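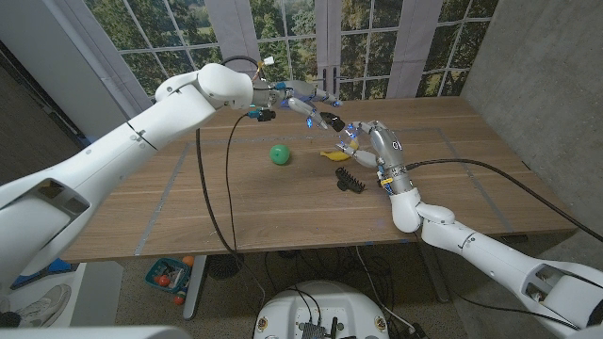 Banana and green ball on the wooden table, teal basket underneath.

Small things, one table: notes from the back room at Mundlow
By Yesenia Ticona

The back room has been set up the same way since June, and enough people have asked about it that I am putting the details in one place. It covers the table, the basket, the backdrop and the shelf of small items that go on and off the table all day.

The table first. It is the wooden one with the light brown top and metal legs. We looked at replacing it with a folding table and decided against it. The folding one wobbled and its top was white, which made every mark show. The wooden top is easier to look at for hours and it wipes down with a damp cloth. Please don't use the spray from under the sink on it. That spray is for the counters and it leaves a film.

The thin gray tape on the top marks a large rectangle. Items in use go inside the tape. We tried wider tape first and it lifted at the corners within a few days, and crumbs got under it. If a piece of the thin tape comes up, pull the whole strip and lay a new one. Patches on top of old tape make a ridge, and round things roll off it in odd directions.

Round things are most of the trouble. Balls are light, they go where they like, and they end up under the radiator in the hall. The small teal basket on the carpet under the table is for them. Balls that are not on the table go in the basket, along with the other toys. If one ends up on the floor next to it, pick it up when you pass. The carpet does slow them down, so they don't usually get far unless the door is open.
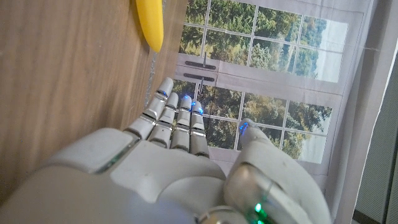
The shelf outside the room now has labels. Kitchen things are on the top level, toys in the middle, and bathroom and hair things at the bottom. There are 3 levels and no plan to add a fourth. The full list runs to 852 items, counting the boxes in the Akska closet, and a lot of those are duplicates nobody has taken out in a year. I would like to thin it out this winter. If you have a reason to keep two of the same spatula, write it on the sheet by the closet door before I get there.

Food needs its own note. A banana is a good thing to have on a table: it has a shape everyone knows, the color is easy to find, and it doesn't roll. A real one also goes brown and soft and has to be thrown out, and someone has to remember to do it. Any real fruit that goes on the table should go home or into the compost at the end of the day. Plastic fruit belongs in the kitchen bin on the top level of the shelf. Please don't put the two kinds in the same bin. It has happened and the bin had to be washed.

Combs, brushes and clips get dusty faster than anything else we keep. Anything with teeth picks up carpet fluff. Run them under warm water, shake them out and leave them on the rack by the sink. They can go back on the shelf the next morning.

Now the backdrop. It is a large print of window panes with trees behind them, with white curtain panels. It hides a plain wall and makes the room feel less like a storage unit. We got it through Weerakoon for $188, and the next size down was $158. The smaller one would have left a strip of wall showing on one side, so we paid the difference. It should not be folded. If it has to come down, roll it with the printed side out and stand it in the corner by the concrete wall. Tape marks on the print don't come off, so nothing gets stuck to the trees, including notes.

Several people asked for a second backdrop so the view could change with the season. Stillonico has a snow version and an autumn one in the same size. I am not against it, but there is nowhere to keep a rolled print that long except the corner where the first one goes, and two rolls in that corner would block the outlet.

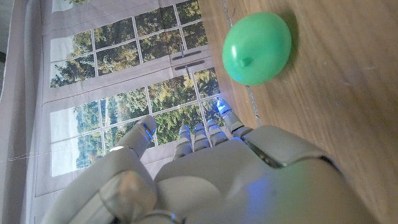

Malsha Pathirana wrote back on the draft of this item to say that the tape matters more than the backdrop and should have been the first thing mentioned. In her view people treat the rectangle as decoration. She finds cups, keys and phones set down inside it at lunch, and wants a small tray put near the door for pockets to be emptied into. She also asked that green things stop being put away with the hair things, "whatever their shape."

Both points are fair. The tray is on the list for the next supply run. On the green things, I think one person was sorting by color and the rest of us by use. We sort by use. A ball is a toy whatever color it is.

Shoes on the carpet are fine as long as they are dry. The mat is in the hall if they are not.

The closet sheet stays up until I have been through the last box. Corrections to the labels can go on the same sheet, at the bottom, in pencil.

Dec 29, 2024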